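Visit report: Fledel recording rooms, September

Yae Mizuno met us at the front desk at nine and handed out the house rules, 2 printed pages. Fledel records people doing household jobs, and the recordings are used to train robot arms. Our group came to see how the rules hold up in daily work, as we are writing our own at Hirance.

The first rule is about the markers. Every face has to stay clean and flat, and a cube with a bent or scuffed face is swapped before the next take. The second is about cables – they are to be kept out of the walking path. Mizuno said that one gets broken most often, usually when furniture is moved between takes.
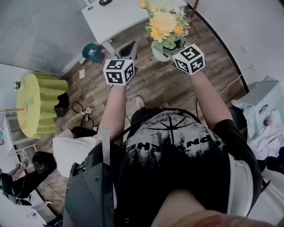
Flower vase task at the table, with a marker cube on each hand.

Objects held from below, like the vase, have a rule of their own. The wearer keeps the hands apart so one cube does not hide the other, and sets the object down fully before letting go. A take that breaks this is marked and kept in a separate folder. Of the 3847 takes logged for the Jiston project, 3672 passed the check.

Consent forms cover everyone who may come into view, including people working nearby. We liked that part and will copy it. We were less sure about rest breaks, which are left to each team. I would want a fixed limit in writing for anyone wearing a backpack.

Mizuno will send the check sheet once Nishimura has signed off on the new version.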